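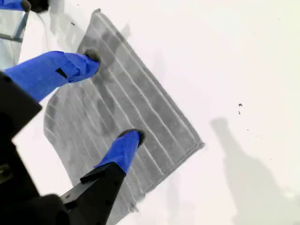
4.2 What happened to the soup on the second and third day

We had gone into this part of the study expecting to write mostly about flavor, and flavor does come up, but the thing people wanted to tell us about was thickness. Of the 93 households that kept a kitchen diary, a good many cooked the barley and carrot soup from the Plalemero recipe card on one evening and then ate it for several days after, a bowl at a time, and their notes on the leftovers are much longer and livelier than their notes on the first night. Barley goes on taking up liquid in the fridge, as any home cook knows, and by the next day the pot that was soup has become something closer to a stew. Some families were delighted by this and spooned it over toast. Others thought they had made a mistake in measuring, and wrote down (rather sadly, in a couple of cases) that they would use less grain next time.

We should say a little here about how the diaries were read. The entries came in from two places, Escobedo and Udusik, and ran for 10 weeks beginning in February, which gave us a little over 4000 lines describing a meal of some kind. Each line was sorted by whether the dish was freshly cooked, reheated as it was, or changed into something else before serving. That last group took us the longest, because people are wonderfully loose in how they describe it. "Stretched it" might mean a cup of water from the tap, or it might mean a can of tomatoes, half an onion and the end of a sausage. Where we couldn't tell, we left the line in the reheated group, and so the share of changed dishes given in Section 5 is probably on the low side.

The Escobedo diaries lean heavily toward adding stock or water and a squeeze of lemon. In Udusik it was more common to add nothing at all, warm the soup slowly with the lid on, and thin it at the table with plain yogurt. We had printed the Prondness storage chart on the back of the recipe card, and it suggests keeping the broth and the grain in separate containers, but hardly anyone did so past the first week. Washing two containers was the usual complaint, along with the lack of room on the shelf.

Figure 2. Gray cloth on a white tabletop.

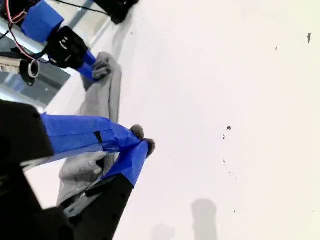

In reply to an early draft of this section, which we sent out to the households on 23rd June, it was put to us that we had the whole matter upside down: the first-night soup was only ever a step on the way, and the dish the family was waiting for was the thick one, fried in a little butter until it caught on the bottom of the pan. We were glad to have this, and went back through the lines with it in mind. Quite a few entries that we had first taken for complaints ("very stiff again, no broth left") read differently once you allow that the cook may have been pleased. We have moved these into a group of their own and left them out of the satisfaction scores, though we do come back to them when we talk about salt, which people tended to add a second time after thinning and then regret.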